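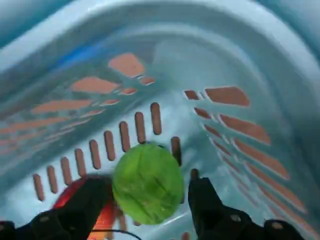
Rules for recording basket pick episodes, Brarkell set, wrist view. Read before you touch the rig. Episodes that break a rule go in the reject folder, no debate. Rule 1, name the object by what you can see, so "green ball" and not cabbage or lime or whatever the last operator felt like. Anything red and round next to it gets its own label only when enough of it shows past the finger. If not, tag it occluded and move on.

What's in here: 137 episodes, 8 operators, 70 with the blue basket. Rest is trays, see trays.txt

Rule 2. Both fingertips in view for the whole episode. Reject if one drops out.

Rule 3. No closing on an object until the wrist has stopped. Şengül Güler checks this from the logs, not the video.

Rule 4. Scraps in the basket: leave them, set debris=1. Do not reach in while the arm is enabled. E-stop first, then hands. Applies to everyone incl. visitors.

Rule 5. Glare on the rim is fine. Glare on the object isnt.

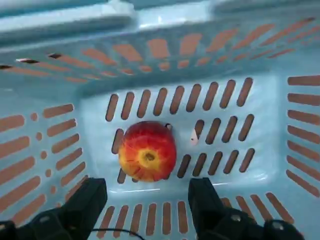
Apple on basket floor, fingers open, debris=1

Rule 6. Cable in the bottom of the view is ok if it stays below the object. If it crosses, stop and re-tie.

Known problems
- some early episodes have debris unset, Henryk Piątek is relabeling
- "basket" and "bin" both used as container names, treat as teh same
- Coşkun split not final

Questions to Anong Sangkhawat, Thursdays are best. Do not edit labels in place, send a patch.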